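Murnetti Two-Column Card Organiser

Home / Desk and Counter / Sorting and Storage

A flat, open wooden organiser for cards of all sorts: membership cards, loyalty cards, visitor passes, key cards, library cards, gift cards. It sits on a table or counter with every compartment in plain sight, and it's one of the most used things in our own workroom.

Price: $95
In stock, ships from Draltadport
Finish: natural

Why we like it

We've tried a lot of card storage over the years. Recipe tins, index drawers, those zip-up binders with the plastic sleeves that go cloudy after one summer. They all do the job of keeping cards, but most of them are a nuisance once you need to get a card out in a hurry and put it back in the right spot. The Murnetti is the first one we've left out on the table instead of putting back in the cupboard at night.

The idea is very plain. There's a shallow box with a divider down the middle, and compartments stacked in two columns on either side of it. A card lies flat in its compartment with the face showing, so you read it where it is. You don't flip through anything. If you run a front desk, or a club night, or a small lending shelf, you'll know how much of the evening goes into flipping through things!

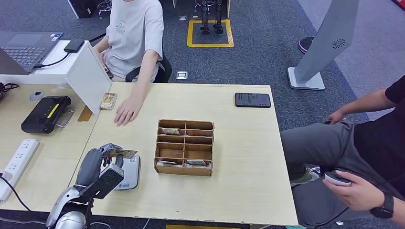

Card sorting tends to happen at a table that's already busy, and that was the main thing Yae Hoshino had in mind when she drew up the Murnetti. She wanted an organiser that could share space with everything else people put down while they work. A card reader can stand right on the same table, with a phone off to the far side, and there's still room for someone to rest a hand. The compartments are shallow, so a card sitting in the bottom row is as easy to see as one higher up in the left column. Two people can use it from different sides of the table too, although whoever is opposite will be reading upside down (we've all become fairly good at this).

How people set it up

There's no right way, and we love hearing about the odd ones. The most common is left column for cards going out, right column for cards coming back. At the end of the shift you look at the right-hand side and you know what needs to be checked in. It takes a new person a minute or so to learn, and you don't have to stand over them.

The second most common is alphabetical by group, with a strip of masking tape on the edge of each compartment. Please do use masking tape or the paper labels we include, and go easy on anything with a strong glue. The boards have only a light coat of oil on them and a stubborn sticker will lift it.

A customer of ours runs a toy library on Monday mornings and keeps one card in each compartment, never more. Another fills them up as deep as they'll go and swears by it. We lean towards the first way ourselves. Once cards are piled up you lose the nice part, where you can see all of them at once.

For board gamers: yes, it works for that as well. Standard playing cards fit with a bit of space around them, and so do most of the mid-sized game cards. Sleeved cards are fine. Tarot cards are too long, sorry. We get asked every week.

What's in the box

1 organiser, fully assembled
1 sheet of paper labels, uncoated, so you can write on them in pencil
1 set of felt dots for the underside
1 small square of fine sandpaper

The sandpaper is for you to touch up any edge that gets a knock. Counters and tables take a beating at the front, and so do organisers that live on them. A light rub along the grain and a wipe with a barely damp cloth will tidy up most marks.

Details

Compartments: two columns, stacked, open at the top
Card size: suits bank-card size and standard playing cards
Capacity: up to 15 bank-card-size plastic cards per compartment, lying flat
Material: thin wooden boards, light tan colour, natural oil finish
Assembly: none
Warranty: 2 years on all joints

Colour varies a bit from one organiser to the next. Wood does that. If you're ordering several for the same counter, leave a note at checkout and we'll pick out ones that match as closely as we can.

Care

Dust it with a dry brush. An old pastry brush is perfect and gets right into the corners. For grubby fingerprints, use a cloth wrung out well, then leave the organiser to dry on its side so air can get at both faces. Once a year or so, rub in a thin coat of any food-safe oil and leave it overnight before you put the cards back. Paper cards will soak up fresh oil, as we found out with a whole column of raffle cards one January.

Keep it out of strong sun if you can. It won't hurt the organiser, which will just go a warmer shade, but thermal-printed cards will fade quite quickly on a bright windowsill.

The Mirico insert

If you handle thin paper cards — appointment slips, paper tickets, business cards — have a look at the Mirico insert. It's a small ramp of folded card that sits in a compartment and lifts one end of whatever you lay on it, so you can get a fingertip underneath. Plastic cards don't need it. Paper ones can be fiddly to pick up off a flat board, especially if you have short nails or cold hands. Sold in packs of four for $17, and you can trim them with ordinary scissors.

Some people fold their own from cereal boxes after seeing ours, and they work very nearly as well. Fair enough!

Questions we get

Can I hang it on a wall?
It's made to lie flat or lean back slightly. Fixed upright, the cards will slide forward out of the compartments. If you need a wall unit, the Iwasaki rack has a lip on each shelf and comes with brackets.

Does it slide around?
With the felt dots on, it moves if you push it, and most people like that because they can turn it to face a customer. On a very slick table, swap the felt for small rubber feet from the hardware shop.

Will you make a three-column one?
We made a trial version and it took over the whole table. For now we'd suggest two organisers side by side, which also means you can hand one across to somebody else.

Is there a lid?
No. A cotton dust cover is on the way, and if you'd like to know when it's ready, tick the box when you order.

Can you engrave it?
Yes, along the outer side only. Up to two lines, plain lettering. Add a week to the delivery time.

Shipping and returns

Orders leave our workroom in Draltadport in a plain cardboard carton with paper padding. You can send the organiser back in the first month if it doesn't suit, as long as it hasn't been engraved. Labels and felt dots that have been used are no trouble, just leave them on. If it arrives with a cracked board or a loose joint, send us a photo and we'll post out another one straight away — no need to return the first, and if you can glue it yourself you're welcome to keep it for the shed.

You might also like: Iwasaki wall rack, Mirico insert (pack of four), spare label sheets, felt dots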